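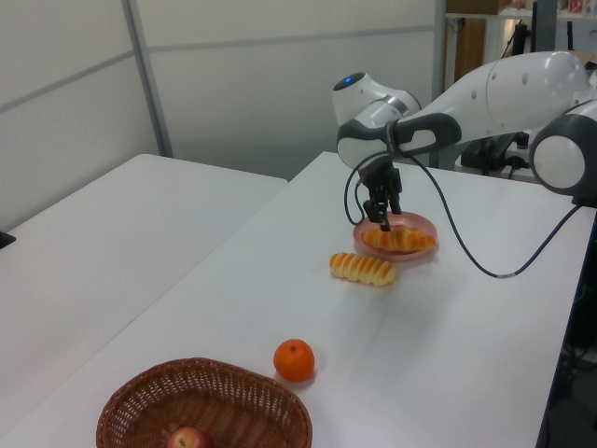
Bistach FAQ

Last touched 14th June. Quick answers for the duplicate file cleaner. Same ones I keep typing in email, so now they're on a page. If yours isn't on it, write to support, Bindu Chettiar or me (Zineb) will get back to you.

What does it do?

Finds files on your PC that are exact copies of each other, shows them in groups, lets you pick which to get rid of. Windows only. No Mac version, no plans for one, sorry.

How does it know two files are the same?

Size first. Different size, different file, done. Same size, it reads a chunk from the start and the end of each. Still the same, it reads the whole thing and compares checksums. Names don't matter. Dates don't matter. So "holiday.jpg" and "IMG copy (2).jpg" will land in the same group if the contents match.

It missed two photos that look identical. Why?

They look the same to you but not to the disk. One was probably resaved, rotated, or had a tag added. Chat apps shrink photos too. Bistach does exact matches and nothing fuzzier. Similar-photo matching gets asked for a lot, Tamás Kiss has a test build with it, it's slow and it groups too many things. Not in the download.

Is it safe to run on my whole C: drive?

You can. I wouldn't. Windows keeps plenty of duplicate files on purpose, programs do as well, and if you clear out the "extra" copy of some DLL the program next to it stops opening. Windows and Program Files are skipped unless you untick the box in Options > Folders. Leave it ticked.

Start with Documents, Pictures and Downloads. Downloads is usualy where the big wins are. Same installer four times and so on.

Where do deleted files go?

Recycle Bin, by default. Two exceptions:

Network drives. No Recycle Bin there, so gone is gone. You get a yellow warning first. Please read it.

Files too big for the bin. Windows asks if you want to delete permanently. That's Windows asking and not us, and the answer is probably No until you've checked.

There's also "Move to folder" in the same menu. Use that if you're nervous. Pick a folder on another drive, leave things in it for a couple weeks, then bin the lot.

I emptied the Recycle Bin and now I need something back.

Stop using the drive. Right away. No installs, no downloads, no browsing if it's your system drive. Then try a recovery tool run from a different disk. On an SSD the odds are poor, TRIM tends to wipe things fast. Check your backup first, it's quicker. Check OneDrive's online recycle bin as well if the folder was synced. 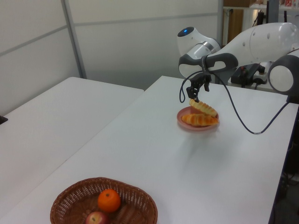 Scanning

How long should a scan take?

Depends on the disk more than anything. My own Pictures folder, 416 GB on an old spinning drive, took 65 minutes the first time. Second scan took 14. It remembers checksums for files that haven't changed, so the first one is always the painful one. SSDs are a lot faster.

It's stuck at the same percentage.

Most likely chewing through one giant file. Look at the status line at the bottom, it shows the current file name. Video and virtual machine disks are the usual ones. Give it time. If the name hasn't changed in an hour and the disk light is dead, hit Cancel, then run a disk check. Right-click the drive, Properties, Tools, Check. A failing drive will hang on a bad spot forever and it'll hang other programs too.

Can I use the PC while it scans?

Yes. Turn on Low priority in Options if it gets sluggish. Don't move or rename files in the folders being scanned though. Nothing breaks but you'll get "file not found" on a bunch of rows.

OneDrive started downloading everything!

Yeah. Files with the little cloud icon aren't on your PC, and reading one to compare it makes OneDrive fetch it. Version 2 skips them out of the box. If you're on anything older, update before you scan a synced folder. Still happening on 2? Check that "Include online-only files" is off. Somebody always turned it on in April and forgot (me, this year).

Can it skip certain folders or file types?

Options > Exclude. One per line. Wildcards work, so *.tmp is fine. Full paths need the drive letter. No quotes around paths with spaces, it takes the quotes literaly and then excludes nothing.

Picking what to delete

Which copy does it keep?

Whichever you say. Out of the box it marks nothing. The Mark button has rules: keep oldest, keep newest, keep shortest path, keep the one in a folder you choose. That last one is what I use. Point it at your tidy folder, everything outside gets marked.
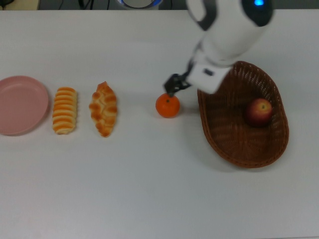

Rules run on every group in the list, including the ones you've scrolled past and forgotten, so sort by size and have a look before you press Delete. One group always keeps at least one file. You can't mark them all. People have asked for a way around that and the answer is no.

What's the hard link option?

Replaces the extra copies with links to one file. Both names still show up in Explorer, space gets used once. Handy for photo collections. Catch: in most programs, edit one and you've edited the "other", they're the same file now. Only works within a single NTFS drive. Not on exFAT, so most USB sticks are out. If none of that made sense, leave it alone.

I deleted 30 gigs and my free space didn't change.

Empty the Recycle Bin. If you did that already, restore points or file history may be holding on to the old data. Disk Cleanup, run as administrator, More Options tab.

License and the rest

Does it cost anything?

Free at home. Offices need a license, per PC, prices on the order page. One-time payment. Vangelis Galanis handles invoices, put your company name in the subject line.

My antivirus flagged it.

Happens after nearly every release, new file, not enough downloads yet. Make sure you got it from our site and not a download portal. Compare the SHA-256 on the download page. Matches, you're good. Doesn't match, delete it and tell us where you found it.

Does it phone home?

Update check once a week, version number only. Turn it off under Options > Updates. File names and checksums stay on your PC.

How do I uninstall?

Settings > Apps, like anything else. The checksum cache stays behind in AppData\Local\Bistach, delete that folder by hand if you want the space.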